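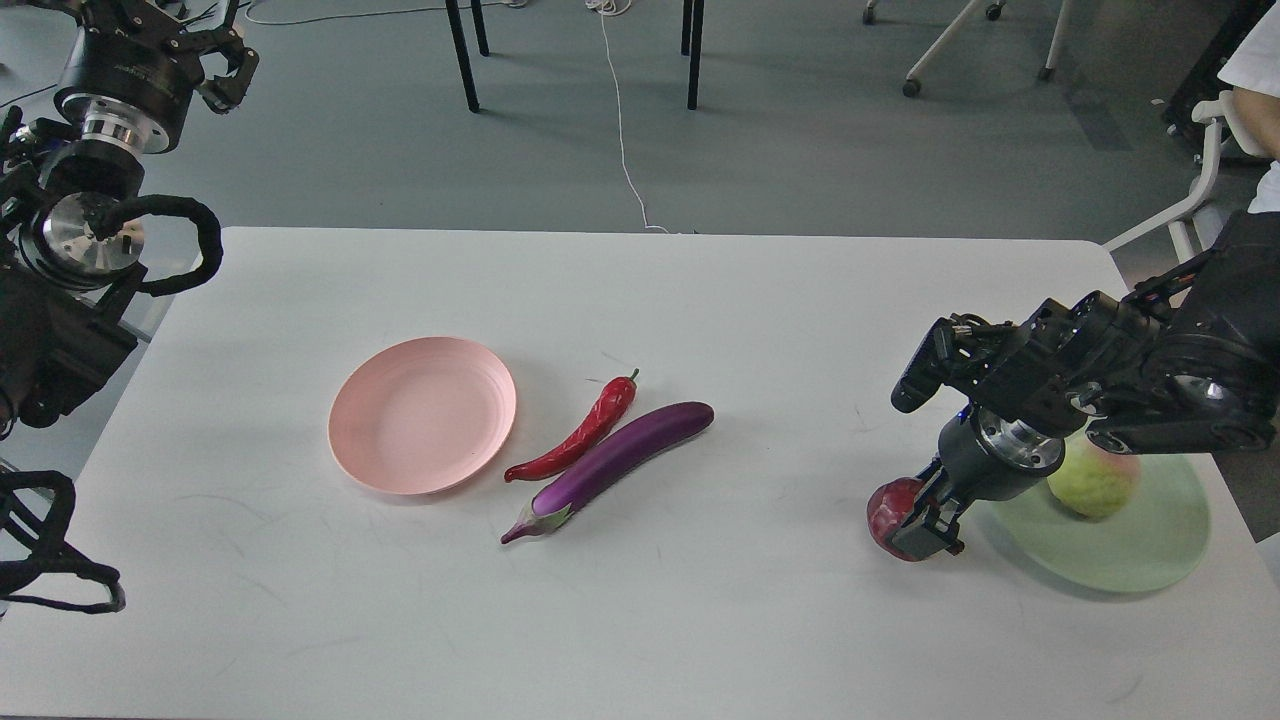

Setik: a word list for kitchen and garden vegetables

Welcome, and thank you for stopping by! Setik is a small collection of everyday names for vegetables and fruit, gathered from letters, seed packets and family recipe cards. It holds 313 entries in 11 languages, and it grew out of a long argument between Gemma Colombo and me over what her grandmother would have called an eggplant.

What you get

There is one table, saved as tab-separated text. Each row gives the name as the person wrote it, the language, the town if we know it, and the plain English word. Spelling is left alone, even where a cook spelled the same thing two ways on one card.
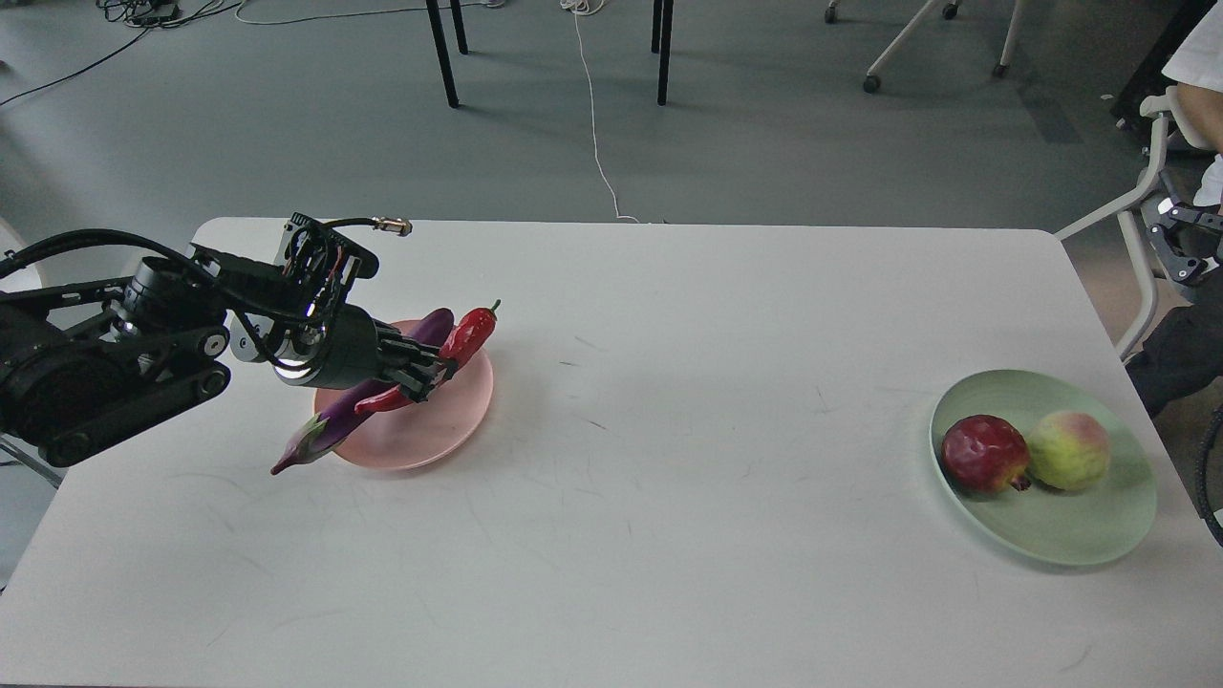 Names for peppers gave us the most trouble, I must say. Plenty of people use a single word for the sweet kind and the hot kind, and then add "the angry one" or something like it when it matters. We kept those additions in the notes column – please do read it before you merge any rows.

Where it came from

Most of the cards came through Roswitha Auer and Bent Riis, who went through eight boxes of them over one very rainy October. Ridwan Manurung checked the Indonesian and Javanese entries twice. 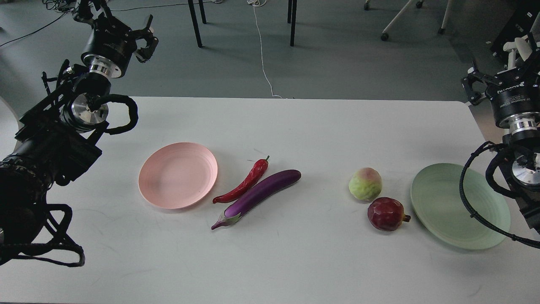 He also caught three rows where a melon had been filed as a squash, and those are fixed in this version.

Known gaps

Root vegetables are thin, and mushrooms are missing altogether. Corrections go to Maricel Gatchalian, who keeps the master copy and is very patient with messy handwriting.

Last updated 2024-02-17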